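In defence of the half-finished house

My neighbour Manee Yimyam moved into her place on Sandhu Street four years ago and she still hasn't hung the curtains in the front room. She mentions it every time I come over, usually while filling the kettle, and every time I tell her I like the room as it is - the light comes in sideways in the late afternoon and lands on whatever she's been reading.

I've been thinking about her curtains a lot lately, and about how many of us go around apologizing for our homes. 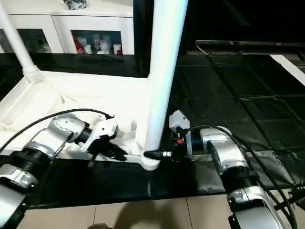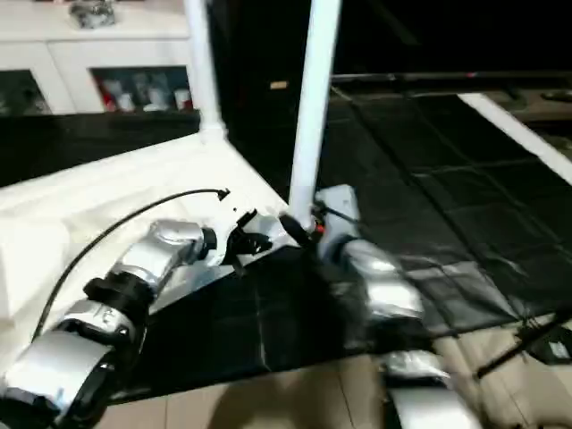
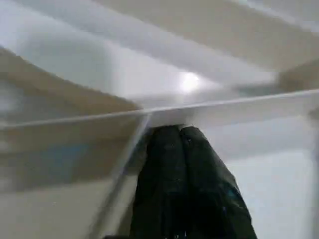

The apology at the door

You know the one. "Don't look at the kitchen." "We're getting to the hallway." I grew up in Ridport, where people dropped in without calling, and my mother said it to every single visitor for as long as I can remember, even the fellow who read the meter. I don't believe one of them ever looked at the hallway. They were there for her date squares and a bit of a chat, and they went home happy.

I do understand the feeling. I once spent $3000 on a chesterfield in a colour I didn't much like, mostly so the living room would look settled before my in-laws arrived in October. They sat in the kitchen all weekend! The old chairs were more comfortable, and the stove was going.

What I'd rather we did

My friend Pongsak Prasertsri keeps a list on his fridge of everything the house needs, and he's up to 50 items. He does one when he feels like it. The rest of the time he has people over, and they eat on mismatched plates, and somebody's kid falls asleep on a pile of coats.

I'd like more of that, please. Buy the curtains if you want curtains. But ask your friends around first, this week if you can manage it, and let them step over the paint cans. I'm going to Manee's on Sunday and I'm bringing the date squares.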